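Search tickets, articles, people Go

Ticket 787 – Shared calendar showing everything an hour early
Status: Resolved
Opened by: Dineo Modise, Dultard front office

Hi all, and sorry in advance for the length of this one. Since we moved over to the Hostton mail server in August, every booking I put in the shared calendar turns up an hour early for the Van der Linden branch, but looks perfectly fine on my own screen. Poor Firkus drove over for a 10 am meeting and sat in the car park with his coffee for an hour. He was very good about it.

So far I've signed out and back in, cleared the cache, and deleted and re-added the calendar. I also made a brand new booking with nobody else invited, and it did the same thing – early for them, right for me.

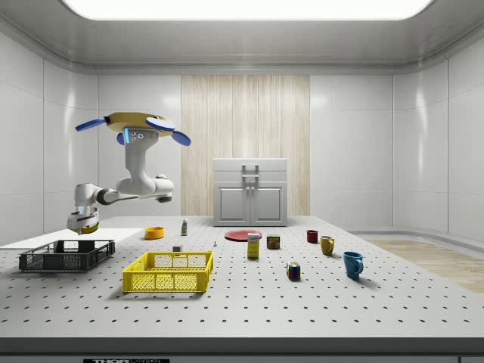

Attachment 1: white arm over the perforated tabletop, black crate at far left

Reply from support: Thanks, Dineo, that's a lovely clear write-up. Could you open Settings, then Region, and tell me which time zone the calendar itself is using? It's kept separately from the one on your computer, and it's easy to miss.

Dineo: Well, there you go! My computer was right but the calendar was set to a zone with no daylight saving. I've changed it and the new bookings line up at both ends. The old ones are still early, though.

Support: Those need to be re-saved one at a time, I'm afraid. Open each one, press Save, and choose "don't notify guests" or everyone will get a flood of emails.

Dineo: All done, and Firkus has checked his end too. Happy for you to close this – thanks for being so patient with me.

Recent tickets
409 – Printer asks for a PIN after every job
318 – Can't colour-code shared folders
Out-of-office reply sent twice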